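December 10, 2021
Bench 2, adhesive peel work, continued

Second batch of butyl sealant strips from Plolteo came out of the humidity chamber this morning after 1000 hours. Cut to 25 mm width, backing film left on, conditioned at room temperature before pulling. Same peel fixture as the first batch, 90 degrees, load cell re-zeroed between strips.

Mean peel force for the aged set is 728 N/m. The unaged control from the same roll gave 789 N/m. Spread is wider on the aged side and the low readings all come from the outer wraps of the roll. Failure is cohesive on the glass plates, mixed on the painted steel. Two steel plates had visible wipe marks in the coating before bonding and I have left them out of the mean. They are in the raw sheet, marked W.

Plate prep needs tightening. The Vitden cleaner leaves a film if the second wipe is late, and the film shows up in the numbers before it shows up under the lamp. From now on: wipe, wipe again with a fresh cloth inside one minute, then wait ten before bonding. Ilter primer goes on the steel only. 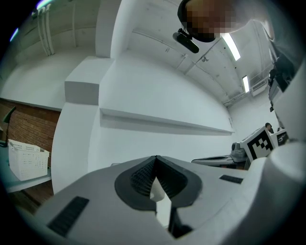
Ribbed black pads, white gripper body.

Roller pass is still a weak point. The 2 kg roller has a flat on it that prints a faint band across the strip every turn. I checked it against the surface plate and can get a feeler gauge under it. Replacement ordered from the Szczepańska catalog, item 2105, delivery in January. Until then use the narrow roller with the added weight and write "narrow" in the remarks column — otherwise the two sets will get mixed up in the spreadsheet again.

Cold pulls not started. The chamber door seal ices at the lower corner and temperature drifts four degrees over a run. Dried the seal, put a little silicone grease on it, will log overnight at -20 C with no samples in.

Open points:
Repeat the outer-wrap strips from a new roll.
Ask Plolteo for the storage history of this one.
Peel rate on the first three controls was not written down. Treat as 300 mm/min, flag it.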